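7 Aug 2023

Jornada dedicada por entero a la mesa de clasificación. El planteamiento sigue siendo el de la semana pasada: averiguar si el manipulador puede ordenar una superficie de trabajo con objetos corrientes, sin plantillas, sin bandejas con huecos a medida y sin que alguien le coloque las piezas en la orientación cómoda. Es decir, la tarea que en cualquier taller hace la última persona en marcharse y que en una casa se hace tres veces al día.

Primero, la calibración mano-ojo. Repetida dos veces. La primera daba un error residual aceptable en el plano y malo en profundidad, lo de siempre con la cámara en la muñeca. He sustituido el patrón impreso, que tenía una esquina levantada, y el problema ha desaparecido. Una hora perdida por un trozo de papel.

Después, revisión del registro de agarres acumulado hasta anoche. Hay 1699 intentos guardados, de los cuales 882 figuran como correctos. Poco más de la mitad. La cifra global sirve de poco, porque mezcla cajas, herramientas y piezas metálicas pequeñas, y el comportamiento no tiene nada que ver de una categoría a otra. Con los objetos mates y de caras planas el sistema trabaja con cierta dignidad. Con el metal brillante, el mapa de profundidad se llena de agujeros y el planificador propone agarres en el aire o contra la mesa.

He releído también el cuaderno de octubre, cuando probamos la unidad de Trondeck. Escribí entonces que el cuello de botella era la pinza. Hoy no lo escribiría así. La pinza de dos dedos es limitada, pero los fallos que he anotado esta mañana ocurren casi todos antes del contacto: segmentación que funde dos piezas vecinas en una, orientación estimada con el eje invertido, una sombra tomada por borde. La mano ejecuta con bastante fidelidad una instrucción equivocada.

Con los racores la situación es peor de lo que había previsto. Una te metálica admite varias presas razonables, pero solo una o dos permiten depositarla después en una caja sin que choque con el canto. El planificador de Lerex elige la presa por estabilidad y no mira adelante. Consecuencia: coge bien, levanta bien y llega al destino en una postura desde la que no puede soltar. Una persona gira la muñeca o pasa la pieza a la otra mano sin darse cuenta. Aquí hay que planificar el depósito antes que la presa, y eso multiplica el tiempo de cálculo.

He probado a relajar el margen de seguridad con la pared. El fondo de la mesa es una zona complicada: las piezas arrimadas no dejan sitio para el segundo dedo, y la solución humana (arrastrar la pieza hacia uno con la punta del dedo y cogerla luego) exige dos acciones encadenadas. He programado el arrastre como primitiva aparte. Funciona con cilindros si el movimiento es perpendicular al eje; en cuanto se desvía un poco, la pieza rueda y hay que volver a percibirla desde cero.

Pendiente para mañana: limitar la fuerza en el arrastre, separar las estadísticas por material y probar el filtro de profundidad de Falcão, que Ilídio Pinheiro me envió hace días y no he abierto.

A mediodía he hecho una lista de lo que yo consideraría «recoger la mesa» si me lo pidieran a mí. Piezas metálicas juntas, en una caja con tapa. Cinta de embalar aparte. Lo que no sé qué es, a un lado, para preguntar. Este último punto no tiene equivalente en el sistema: a cada cosa le asigna una clase, y si la confianza es baja asigna una igualmente. He añadido un umbral y un destino «sin clasificar». Es un parche – pero un parche que cambia bastante el resultado.

Dejo pegada la vista desde la muñeca, con la caja azul, el rollo de cinta y los racores repartidos por la mesa. 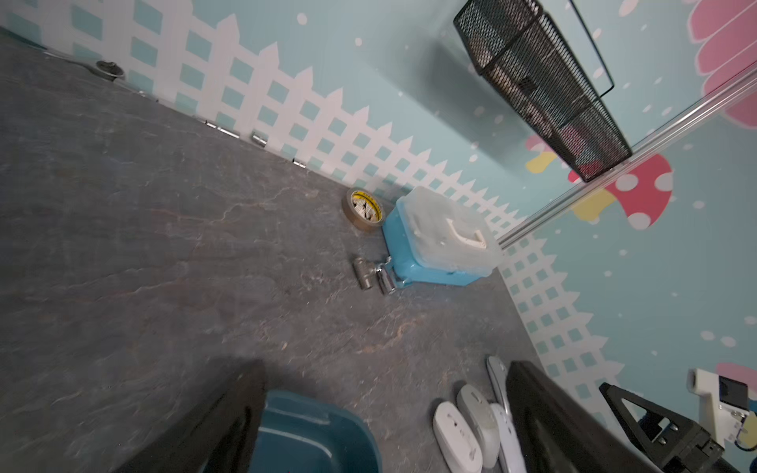
Khôi Đặng objeta que estoy midiendo lo que no toca: a quien quiere la mesa recogida le da igual el porcentaje de agarres, le importa cuántas veces tiene que levantarse a ayudar, y con un fallo de cada dos se levantaría todo el rato. Añade que un lavavajillas tampoco sabe coger un plato y lleva décadas ahorrando trabajo, de modo que quizá convendría cambiar la caja antes que el brazo. Una boca más ancha, dice, y la mitad de mis depósitos imposibles dejan de serlo.

Le doy la razón en la métrica. Desde mañana anoto intervenciones por sesión. En lo de la caja, solo a medias. En un taller se puede rediseñar el puesto, y Grirkier vende células enteras sobre esa base, con contenedores propios. En una cocina no voy a pedir a nadie que cambie los cajones.

He dejado en marcha una tanda nocturna en simulación, unas 2000 secuencias de presa y depósito con el umbral nuevo. De las primeras 788, ningún bloqueo del planificador. El tiempo medio por pieza sigue siendo alto y no lo apunto hasta tener la tanda completa.

Respuesta provisional a la pregunta del proyecto: para cajas y objetos mates separados entre sí, sí, despacio y con supervisión. Para metal pequeño junto a una pared, todavía no. Queda comprar papel rígido para el patrón de calibración.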